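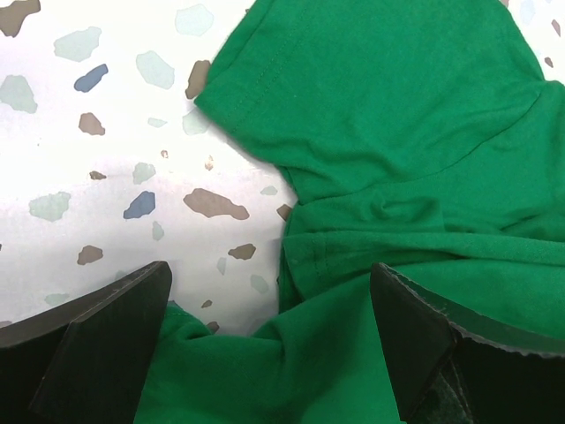
Open day talk, folding cell - speaker notes
Tristmont site, main bay, standing audience

Slot is 6 minutes at the bench, then questions. Start when the group before has cleared the walkway. Do not start the arm while people are still moving.

Slide 1 - opening
Welcome to the Sondis bench. Say what the task is in one sentence: take a crumpled T-shirt from a table and fold it. Say that the arm has no fixed position for the shirt and no template of its shape.
Ask who folds laundry at home. Wait for hands. Move on whatever the response.

Slide 2 - why cloth is hard
A metal bracket has the same shape each time it is picked up. Its position and angle can be written in six numbers. A shirt has no such short description. Every touch changes it, and most of it is hidden under itself.
Point at the green shirt on the picture: sleeve lying mostly flat, the rest in wrinkles. The sleeve is the easy part to read, with a clean edge and a double row of stitching at the hem. In the wrinkled part a seam can turn up on top of a fold, and it is hard to say which seam it is. I would guess side or shoulder. Let the audience guess too, if time allows.
Do not go into the math. The version with equations is in the Watov handout.

Slide 3 - the grasp
Two fingers, flat and dark, squared at the tip. They go down on either side of a gathered fold and close.
Terms to use: "finger," "fold," "grasp point." Avoid "end effector" unless someone from industry uses it first.
A wide gap on approach gives room for error but can take in too many layers. A narrow gap is more selective and misses more often. We set the gap from the wrist view before each approach.
Mention layers. One layer of knit and three layers of knit look much the same from straight above. The controller tells them apart by how far the fingers close, and it gets this wrong often enough that we check again after the lift.

Slide 4 - the wrist view
The camera is small and rides with the gripper, so the fingers are always in the picture. Visitors ask whether they block the view. They do, at the bottom left and bottom right. The fingers also give a fixed reference: they stay in the same corners whatever the arm does, and we measure the cloth against them.
The speckled tabletop: white with green, blue and brown flecks. Someone will ask why we did not choose a plain one. Answer: a plain table makes the cloth outline too easy to find, and customers do not have plain tables. Some of the flecks are a pale green, and the shirt is green as well, so a method that works on color alone has to be set with care. Shadows from the fingers fall on the white and have to be ignored too.

Slide 5 - numbers
400 recorded folding attempts at Watov before the bench was moved here.
1,000 is the target for the end of September.
70 percent of attempts so far ended in a fold we would accept. Define "accept" before giving the figure: sleeves in, hem straight to the eye, no corner turned under. If asked about speed, say a person is faster and leave it there.
The number covers T-shirts only. Long sleeves were tried at Trình and are not included. Do not add them in from memory.

Live run
Check the floor line. Nobody past the yellow tape.
Drop the shirt from chest height, do not arrange it. Visitors notice if it is placed.
Say "starting" out loud, then press start.
Stay quiet for the first grasp. After the lift, talk through what the arm is doing: lift, shake, lay down, look again.
If it drops the shirt, let it retry once. After a second drop, stop, return to home position, go to the recorded run on the laptop.
If the guard trips, the restart takes longer than the slot. Go straight to questions.

Likely questions
Can it do towels? Yes, and they are easier. Flat, four corners, no sleeves.
Can it do socks? Not on this bench. Pairing is a separate problem.
Does it damage the cloth? We have not seen damage on cotton. We have not tested anything delicate.
Can I buy one? No. Sondis is a research project. Take a card.
Does it learn while we watch? No. Runs are recorded and used later - nothing changes in the cell during the open day.

Close
Thank the group, point them to the conveyor stand on the left, reset the arm, pick up the shirt. Laptop stays on charge between groups.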